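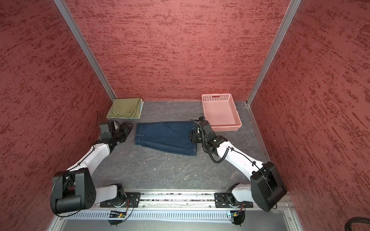 How do I keep dark jeans dark?

Temomance
Posted 11 December 2019

I finally found jeans that fit me! I have been looking for years, I'm short and I have a waist, and every pair I ever bought gaped at the back. These ones don't. I bought 2 pairs the same day and I paid $81 for each, more than I have ever spent on pants in my life, and I love them so much I want to wear them until they fall off me.

So now I'm terrified of washing them. They are very dark blue and I want them to stay that way. The tag says cold wash, dark colors separately, and that's it. My sister says vinegar, my mother-in-law says salt, and a guy at work swears he puts his in the freezer and never washes them at all (he does not smell, I checked). I have a top loader and no dryer, if that makes a difference. What do you all do? Also, do I hang them or fold them? My closet is tiny.

Annunziata Greco

Oh I love this topic! I did alterations for years and have handled a lot of denim, so here goes.

Turn them inside out every single time, zip them up and button them. Most of the fading people complain about is rubbing, the fabric scraping on itself and on the drum, and inside out puts the wear where you won't see it. Cold water, the gentlest cycle you have, slow spin, and don't stuff the machine. Use a small amount of liquid detergent made for darks. Powder can leave pale streaks in cold water and they look awful on navy. 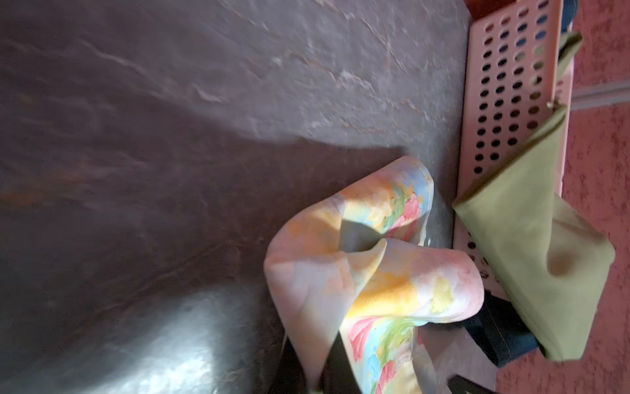

The first couple of washes I would do both pairs on their own, in case the dye runs. Rub a damp white cloth on an inside seam first and you'll know what you're dealing with. After that they can go in with black socks and so on.

Salt and vinegar: your family means well but the dye on store-bought jeans is already as set as it's going to get. A splash of white vinegar in the rinse won't make them any darker. The freezer doesn't clean anything either, sorry to your coworker!!

Dry them in the shade, inside out, hung from the hem. No dryer is a blessing, you're halfway there already. And fold them for a tiny closet. In half lengthwise, then in thirds, done. I wear mine 6 times or so between washes and just sponge off spots.

Lindqvist

wash cold, hang up. they're jeans

Talska

Agree with Annunziata on everything except the hem thing, I hang mine from the waistband so the legs don't get clip marks. Give them a good hard shake while they're still wet and smooth the seams with your hands, they dry so much nicer! And switch between the two pairs so they age together. I wore one of mine constantly and saved the other for best, and now they look like they came from different stores.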